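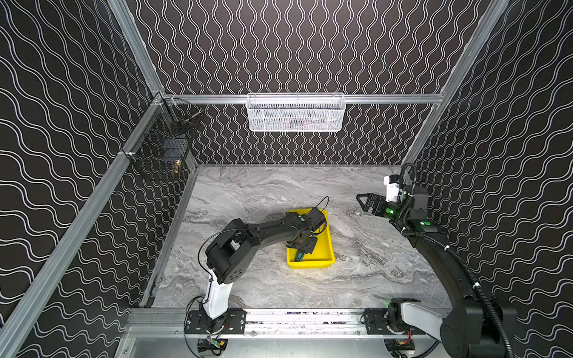

Words by Corin Aldwych

I have a soft spot for games with a terrible map. Trarkerico has the worst one I've seen in years, a smudgy brown thing your character drew herself (badly, on the back of a ferry ticket), and I've spent most of January squinting at it with a cup of tea going cold beside the keyboard.

If you've missed it, Trarkerico is a small exploration game from Omoregie, a two-person studio working out of a spare bedroom in Deltley. You play a mail carrier on an island where the street signs have all been turned around. You've got a bag of letters, a bike with one decent brake, and that map. There's no fighting, no timer, and no glowing arrow telling you which way to pedal. I got lost in the first ten minutes and stayed lost until dinner.

I should say I'm usually hopeless at this sort of thing. Big open games wear me out. I open the menu, see 100 little icons waiting to be tidied up, and go and do the dishes instead. Trarkerico has 377 letters to deliver, so on paper it ought to be my nightmare, but the game never shows you a total while you're playing. I only know the number because it's on the store page. You just reach into the bag, pull out a letter and read the address, which might be a proper one or might be "the blue door past the goat".

And there are a lot of goats.

What I love is how the island gets into your head. By the second week I'd stopped looking at the map at all. I knew the bakery by the bend before it, and I knew the shortcut behind the cannery was only worth taking downhill. My neighbour came over for coffee and I caught myself telling her about a lane as if I'd walked down it that morning. She asked what suburb it was in!

It was made in Ceketti, a free engine that hobbyists tend to use for puzzle games, and you can feel it straining now and then. The harbour stutters when the fog rolls in. I lost a save after nearly 500 minutes of play, and I was grumpy about it for a whole evening - the first patch has since fixed the bug, and I'm told by the patch notes that it only ever happened if you quit while riding the bike. Guilty. I quit while riding the bike every single time.

The sound deserves a mention too. Put your headphones on for the northern end of the island, where the music drops away and you're left with gravel, wind and somebody's radio going in a kitchen. I parked the bike under that window for ages. The radio plays a cricket match, and the batting side is in terrible trouble.

A few grumbles. The text is tiny on a handheld screen, and the only size setting is tucked away under "Colour", of all places. Riding with a keyboard feels like steering a shopping trolley, so plug in a controller if you've got one. And the hill above the lighthouse can get stuffed.

Omoregie pressed 500 boxed copies with the map printed on a real paper ticket, and I missed out, so if you've got one you don't want, please write to me care of the magazine. I've still got a letter for the lighthouse and I can't read the writing on it.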